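Ticket: Steamed buns soggy on top, lid suspected
Queue: Canteen and kitchen equipment
Opened by: Sunee Wannasri
Picked up by: Sakda Thongdee
Status: Open, waiting on supplier
Opened: Tue 22 June

Original report (Sunee)

The buns from the Udach counter are coming out with wet, pitted tops. Bottoms are fine. We changed to the clear domed steamer lids in May and I'm told that is the cause, because the old bamboo ones "breathed". Please can we have the bamboo ones back, or a different lid. Customers are sending them back and I'm running out of ways to say sorry.

Reply 1 (Sakda)

I'd like to be convinced it's the lid before we spend money on lids. A few things that would help:

What flour, and has it changed?
Are the buns proved in the steamer or on the bench?
Is the water already boiling when they go in?
Who takes the lid off, and how?

I ask the last one because I stood at the counter on my way to lunch and saw the lid lifted straight up and held over the buns while somebody looked for the tongs. Any lid will rain on your buns if you do that.

Reply 2 (Sunee)

Flour is the same Willby one as always. Proved on the bench, under a cloth. Water is boiling, yes, we do know how to boil water. Lid comes off however the person on shift takes it off. I don't see that it matters when the old ones gave us no bother.

Reply 3 (Sakda)

The old ones gave plenty of bother. There is a ticket from last year about mould in the weave, which is how we got here.

Flour noted. I rang Fabbri, who sold us the lids, and was told that the dome shape makes the drips run down the side and miss the food. I have heard this said about every domed lid I've ever bought. It may be true of a steep dome over a small pile in the middle. I'm less sure of it when buns are set right out to the edge.

Tests so far, all with the same dough, same water level, high heat, 9 minutes:

Test A. Lid on dry, opened as the staff usually open it. Tops wet, two of them badly pitted.

Test B. Same again, but heat off and left to stand for five minutes before opening. Better. Tops shiny, one small pit.

Test C. Cloth tied under the lid. Tops dry and smooth. The cloth came out sopping, so the water is certainly there and is certainly dropping. So much for running down the side.

Test D. No cloth, lid tilted away from the buns as it comes off. Somewhere between A and B. I would call this one unclear and would not want it quoted back at me.

Reply 4 (Sunee)

So it IS the lid.

Reply 5 (Sakda)

It's the water on the lid, which you would get on any lid without a weave in it. Swapping this dome for another smooth one would cost money and change nothing. What I can't settle is how much is down to the dome and how much to the opening. Test B had both a rest and a careful pair of hands (mine), so I changed two things at once and it isn't as tidy a result as I'd like.

Reply 6 (Sunee)

Five minutes' rest is no good at lunch. We'd have a queue out of the door. The cloth works but the knot slips, and the corners hang down near the burner, which I don't like at all. Also the Ukari rep was in and swears by a pinch more baking powder. I said I'd pass it on.

Reply 7 (Sakda)

Passed on, and I don't believe it. More baking powder might well give you more pits, and yellow ones. If the rep wants to come in and bake a batch next to ours I'll happily eat both.

On the cloth: tie the corners up over the handle and tuck the ends in. If it still slips, use one of the round silicone-free liners in the store cupboard, cut to sit inside the dome.

The lid: it's the see-through dome with the cream U-shaped handle. Four buns under it.
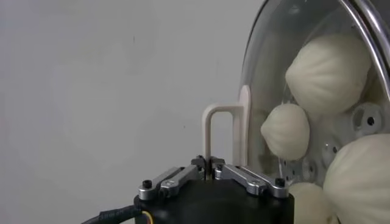 Photo: the domed lid

They have asked whether the handle gets in the way of a cloth. It doesn't, as far as I can tell. It's a plain smooth thing with square-ish rounded corners and plenty of cloth can go round it. What they haven't answered is whether they do a version with a steam hole. I've asked twice. The first time I was sent the price list.

Reply 8 (Sunee)

Tried the cloth tied over the handle for the whole of the morning batch. No slipping. Tops good, one or two a bit dull. Washing and drying the cloths is now a job that somebody has to do, and I'd like that written down somewhere before it becomes mine.

Reply 9 (Sakda)

Written down here. Cloths go in the 70 degree wash with the tea towels, no softener (it will taste).

I'm still not closing this. One good morning isn't much to go on, and the kitchen was cooler than usual with the back door open. I want to see it hold up through a full lunch with the door shut.

Left to do:

Sunee to keep the cloths going and note any batch that comes out pitted, with who opened it.
Sakda to run the resting test again with the usual staff opening the lid.
Fabbri to say yes or no on a steam hole.

Please don't order bamboo in the meantime.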